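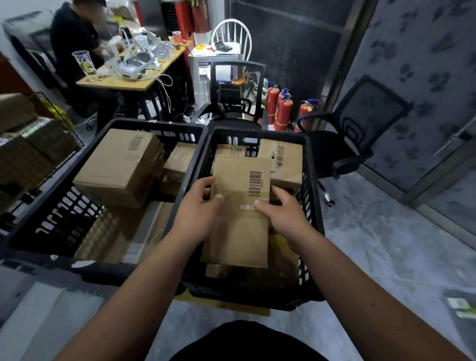 The barcode scanner on the tote cell has been missing reads since the last lens clean, and the cell stops with "no read" on the pick side. The cell is the small one by the goods-in door, a Fledia arm with a Sader fixed scanner looking across the pick point. It is fed by hand from black slotted crates. The cartons are plain brown and the label goes near a top corner, and on the JW802 cartons the code is printed sideways, so it depends a lot on which way up the carton is standing when the arm lifts it. Cartons that lie flat in the crate have given no trouble so far. The upright ones are the ones that fail.

Ticket opened by: Vinh Đoàn
Machine: tote cell, pick side
Priority: normal (cell runs, but needs someone standing by it)
Status: closed, see last entry

Fault as reported
Arm picks the carton, moves to the scan position, waits, times out, and puts the carton on the reject shelf. Reset from the panel clears it and the next carton may be fine. On the morning shift we had 8 stops out of 50 cartons. Before the lens clean we would go a whole shift without one. No alarms on the arm itself. Suction is good and nothing has been dropped.

Entry 1, 09:40
Checked the obvious things first. Scanner power light is on, network light is on, cable is tight at both ends. Lens is clean, no smears. Put a known good label on a bit of flat card and held it at the scan position by hand. Read straight away. Turned it through a quarter turn and it still read, but slower. Moved it towards the arm a little and lost it completely.

Entry 2, 10:15
Looked at the rejected cartons. All had readable labels, no tears, no tape over the code. Every one of them read with the handheld. So the labels are fine and I have stopped looking at the printer.

Entry 3, 11:05
Opened the scanner page and watched the live view while the arm held a carton at the scan position. The code sits right at the top of the view and the last bars are outside it when the carton is upright. When the carton is flat the code is well inside. I think the bracket got knocked when the cover came off for cleaning. There is a clean ring in the dust next to the washer on the lower bolt, so it has moved.

Question to Fillora support: is there a saved reference picture from when the cell was set up? I can't find one on the panel.

Reply from Fillora support
There should be one in the setup folder under the scanner name. If the folder is empty, the reference was never saved at handover. In that case set the bracket by eye using your tallest carton, then your flattest, and save a new one. Please do not change the exposure until the angle is right. Also check the scan timeout. Your last backup shows it at 2 seconds, and it should stay there.

Entry 4, 13:30
Folder is empty. Locked the cell off and slackened both bracket bolts. Tipped the scanner up by around 2 degrees until the upright carton's code sat near the middle of the view. Checked with a flat carton, code now a bit low but all of it is in. Nipped the bolts up, checked again, then tightened fully. The lower bolt had no spring washer under it. Fitted one from the spares drawer.

Entry 5, 13:55
Ran the test crate in slow mode with uprights and flats mixed. All read. Put it back to normal speed and had one no read, an upright carton with the label facing away from the scanner. That one is a loading mistake and the cell did what it should.

Entry 6, 15:20
Kim line asked if their crates could go through the same cell. They can, but their label is on the end face and needs its own scan position. Not part of this ticket, please raise a new one.

Loading note for the shift, now taped to the guard: barcode side towards the scanner, uprights held by both edges when they go in so the label doesn't get scuffed on the crate wall. Keep loose card out of the bottom of the crate, it lifts the cartons and the arm presses too hard.

Entry 7, end of shift
No stops since the test. New reference picture saved in the setup folder and a copy sent to Fillora. Paint mark put across both bracket bolts so we can see if they shift again. Bracket check added to the October service sheet, after the lens clean. Closing.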